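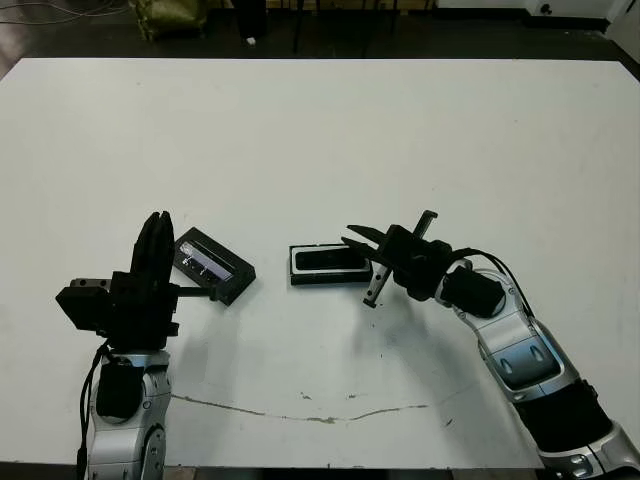 Big white table, two little dark things.

October 18, 2021

Voice still shot. I croaked my way through two phone calls this morning and the second person asked if I wanted to reschedule. Worth it! Plostgate won at Rusel for the first time since I started going to away games, and I want to get it all down before the details go soft.

We got the early bus, the one that leaves when the bakery is still dark. 155 miles, with one stop at the gas station with the terrible coffee, and the whole back half of the bus was arguing about the front row before we hit the highway. I was on the side that said you keep the same three who scrummaged against Chambi, even though we lost that one, because they never went backward once. The other side wanted the kid at tighthead. They picked the kid. I was wrong and I have never been so happy about it.

Rusel's ground is a funny place. The main stand is lovely, old and steep with a roof that makes every clap sound like three, and then on the far side there's a grass bank where the visitors go, and it had rained on that bank for two days. I wore the wrong shoes. I knew they were the wrong shoes when I put them on and I wore them anyway, and by kickoff I had one foot lower than the other and had to keep swapping sides to give my hip a rest. They read out the crowd at halftime as 2,411, their best of the season, and I would guess every one of them was yelling at our hooker.

The first twenty minutes were awful. We couldn't catch. Our fullback dropped the first high kick, then the wing dropped the next one, and Rusel scored off the scrum after that with a move so simple I felt embarrassed for us: number eight picks up, runs at the ten, gone. Then a penalty. 10-0 and we hadn't been in their half except to kick off. The man next to me had brought a thermos of soup and he stopped drinking it and just held it.

Then the scrum. I want to remember this one properly. Their put-in, right in front of the bank, maybe five yards from where I was standing. You could hear the hit. The kid at tighthead went in low, lower than I thought he could get, and nothing happened for a second, and then their loosehead's feet started to go. Little steps. Then bigger ones. Our whole pack came through in one piece and the referee's arm went up for us and the bank just went up with it. I hugged the soup man. There was soup on both of us.

After that it was a different match. We kicked to the corner, threw to the back (brave, with our lineout the way it has been), and drove it over. Missed the conversion, so 10-5 at the half, but you could tell. Their forwards walked in with their hands on their hips and ours ran in. I said so out loud to anybody who would listen and a few people even agreed.

The second half I spent mostly shouting. We had most of the ball and nearly all of the field and still couldn't score for what felt like an hour. Two times over the line and held up. One knock-on with nobody in front of him - I had to look at the sky for a while after that one. And then our scrumhalf, who had a quiet first half, took a quick tap while Rusel were still complaining to the referee, went right between two of them, and put it down next to the post. Conversion good. 12-10.

There were 16 minutes left and I didn't enjoy any of them, although I loved all of them, if that makes sense. Rusel came at us and came at us. We tackled everything. Our flanker got up from one tackle, took two steps and made the next one, and I swear he did that four times in a row. In the last minute they got a penalty from close to 50 yards out, and their kicker has the leg for it. The stand went dead quiet. On our bank somebody was whispering "no, no, no" and I think it was me. He struck it well, too. It was straight the whole way and just ran out of air and dropped under the bar, and our center caught it and kicked it so far into the stand I don't think they'd have gotten it back.

I jumped and one of the shoes stayed in the mud. I had to dig for it.

The players came over afterward, which they don't always do at away games, and stood along the rail for ages. The kid at tighthead had a bandage around his head and a grin on him and he shook every hand that came at him. I told him I'd wanted him dropped to the bench. It just came out! He laughed and said his mother had too.

The bus home was wonderful. We sang until the rest stop and then everybody fell asleep more or less at once, except the driver, thankfully, and me. I was too wound up. I kept replaying that scrum, trying to work out what he did differently, and I think it's the bind. He takes a long one and keeps his elbow up, so the loosehead can't pull him down. I'm going to watch for it next time. I had my feet out of the wet socks and up against the heater and the smell must have been something.

Yesterday I did nothing. Washed the jersey twice (the old one with Prultex across the front, from before they changed sponsors, I won't wear the new one until it's proved itself). The mud came out, the soup didn't. Slept in the chair in the afternoon with the radio on and woke up to somebody reading out the league table, and we've moved up to fourth. Fourth! In March I was telling people we'd be lucky to stay up.

Chambi at home next. They beat us by a lot up there, but their lineout was doing all the work and ours has found something, and I like our chances more than I probably should. It's a later kickoff so I'll have time to get to the market first. I want to be at the ground early enough to get the spot by the clubhouse end, near where the scrums seem to end up when the wind's behind us.

Things to do before then: waterproof boots, real ones. Cough drops. Pay for the seat on the bus to the next away game, which I forgot, and they go fast after a win. Find out if the soup man has a regular place to stand at home, as I owe him a jacket cleaning and I'd like to hear what he thought of the bind.

Tea with honey now and then bed. I've read the match report twice and they only gave the scrum one line.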